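Cleaning up rocks at home, quick notes

Mar 10, 2020

Doing this fast, got a load of quartz from Gurnumar still in buckets on the porch.

Dry brush first. Old toothbrush, nylon not brass, brass leaves grey streaks you'll never get off. Then plain water and a drop of dish soap. Leave overnight if the clay is stubborn. Don't wash muck down the kitchen sink, it sets in the trap like mortar. Tip it on the garden.

Rust stains: Iron Out, mixed outside, gloves, lid on loose. Rinse, then rinse agian. Never mix with bleach. Not for calcite or anything you can't name yet.

Calcite, fluorite, selenite - soft stuff. No vinegar on calcite, it fizzes away. Selenite hardly any water at all, quick wipe and dry.

Tumbling. 300 grams of small filler in with the big bits or they bash each other to peices. 9 days on the coarse grit for my Ralitz agates, longer for the jasper. Check colour when wet, it lies a bit. Clean the barrel properly between grits, every bit of it, under the lid rim too.

Labels. Write the locality on the day. I've got a whole shoebox from the Zirska trip that could be from anywhere. Dab of white-out, number in ink, clear nail polish over. I'm up to 914 in the notebook.

Storing: egg cartons for the small ones, newspaper for the rest. Keep amethyst off the windowsill, it fades. 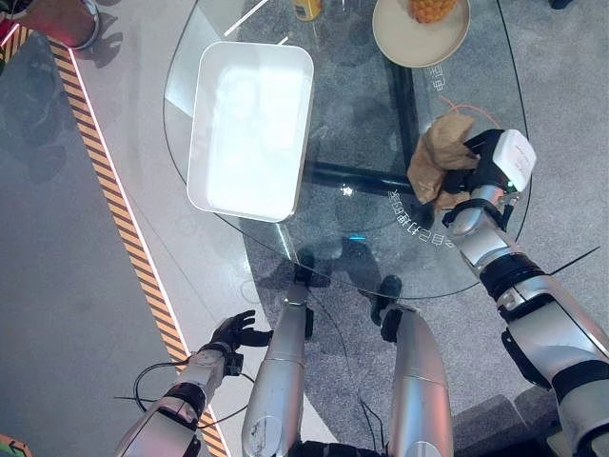 Ecaterina Lazăr: Nylon brush is right but for tight clay between points I use a water flosser on low, much quicker. Do you rinse in baking soda after the Iron Out or just water?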